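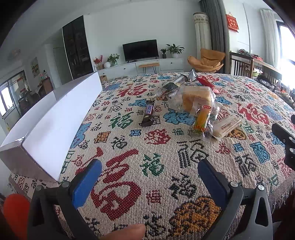
When do the photo op tickets for the Nalgate convention go on sale? They go up on the website at noon on Jun 2, 2026, and each one is sold separately from your weekend pass.

Hello everyone,

I'm putting that at the top for all of you who have written to me these past few weeks (and thank you for writing, I do love hearing from you!). Murray asked the longer version:

> Does the weekend pass get us into the Saturn Creeps reunion panel, or is that extra? And is it in the Carnegie room again? My knees remember those stairs.
>
> Murray McIntyre

The panel is included, Murray, and so is the late screening after it. We've moved both to the Stondalwood ballroom on the ground floor, so your knees can relax. It seats 80 more people than the old room, and after the crush in February I think we'll all be glad of the space.

Autographs are handled by the guests at their own tables — most of them prefer cash, and they set their own prices. You can bring up to 3 items per trip through the line, and then you're welcome to go around again. Kids under five get in free with a parent, though please look over the film schedule first, as a few of the late ones are pretty gory.

The Isum shuttle will run from the overflow parking lot both days. I'm still waiting on the timetable and will send it along as soon as I have it.

If I've missed your question, just reply to the list and I'll get to it after supper.

Warmly,
Wakana Kamata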